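New fingertips for the Grimham arm

The white arm in the Grimham workshop is back at its table after seven weeks of on-and-off attention, and we're thrilled with how it's running! Olga Vergara began with the gripper, whose fingertip pads had worn smooth after 17 months. New ones went on in an afternoon, and then came the slow bit - teaching it all over again where the tips end, so that it can reach down inside a basket and leave the weave alone.

Huw Ruddock re-routed the cables while he was at it, with a bit more slack at the wrist. He has promised to write up the cable lengths before he forgets them (we'll hold you to that, Huw).

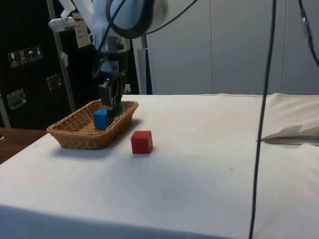
Fingers in the basket, with the blue and green cubes inside and the red one out on the cloth.

Next is the long test: 1,000 picks, with a stop every 72 to check the finger screws and wipe down the pads. If you'd like to learn the checks yourself, Olga is very happy to show you - put your name on the sheet by the Netard bench. Spare pads are in the top drawer, left-hand side.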